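Airport fees and the "loyalty" card: read the small print

November 7, 2018

Heltlow Airways has a new offer for people who fly out of the smaller regional airports, and it has been getting a warm reception. Sign up for the Zirka fare club, pay 50 dollars a year, and your first checked bag goes free. The airline says members will "never think about baggage again." We have read the terms, and we suggest you keep thinking about it.

The free bag applies only to flights booked straight through Heltlow. Anything sold under a partner's flight number is left out, and on the Skoryk route that covers most of the morning departures. The bag limit also drops for members on the smaller planes. Go over it and you pay the full overweight charge, the same as anybody else at the counter.

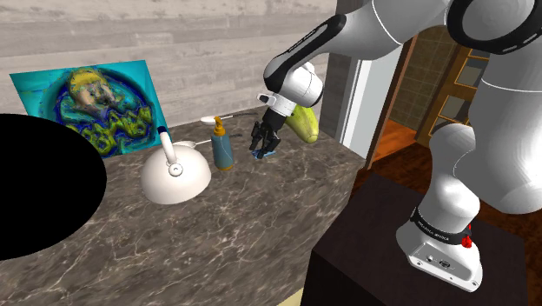 White kettle on a marble countertop.

Then there are the points. Members get 1000 on joining and another 2000 after their third round trip, provided all three are finished by the end of April. Heltlow does not say what a point is worth. When we asked, we were sent a link to a page that said values "may vary by route and season." We tried pricing a one-way ticket to Skoryk on points alone and the site wanted 258 dollars in cash on top, mostly listed as carrier charges. The lowest ordinary fare that day was not much more.

It may still work for some of you. A person who checks a bag every other week on Heltlow's own flights will come out ahead, and good for them. For a family taking one vacation a year the sums look a lot weaker - especially as the fee renews by itself and the refund window closes after the first booking. 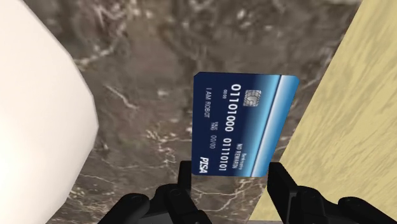 Blue credit card with a gold-and-silver chip.

We would also like to know why the club is run by an outside company, Flevis, and what it does with members' travel records. The privacy notice allows sharing with "selected partners" and does not name any. Heltlow told us the wording is standard. Perhaps it is, but that does not answer the question.

If you have joined already, check your renewal date and keep a copy of the terms as they stood when you paid. Readers who have been refused the free bag at check-in can write to us at the usual address with the route and the booking class.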